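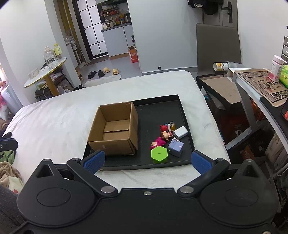

Emmett Szabo wants to know why the winter swap moved to Thursday when half of Trolbridge works late. Fair question. Hall was booked every other night in December, sorry all. Doors open till 9 now, so come after work.

Same rules as last year. Clean stuff, working zippers, no car seats. Coats and boots go fastest – bring those first if you can. Drop-off at the Pilon Street door, from 2. Not the front, the front sticks.
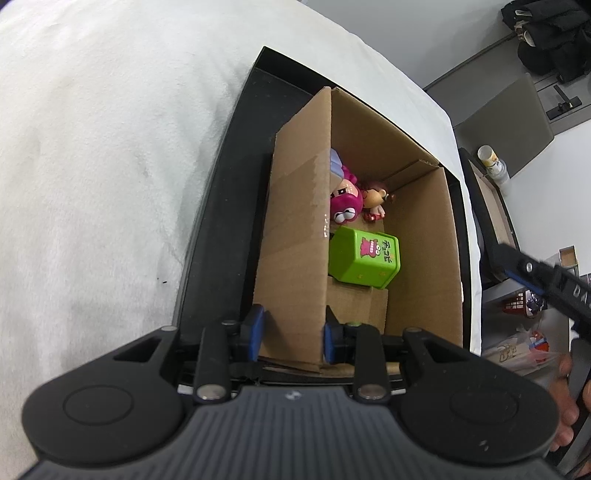
Tables still needed, folding ones best. Call Rosalind Van Dusen before 7 if you can lend one. Put you're name on the underside, tape is fine.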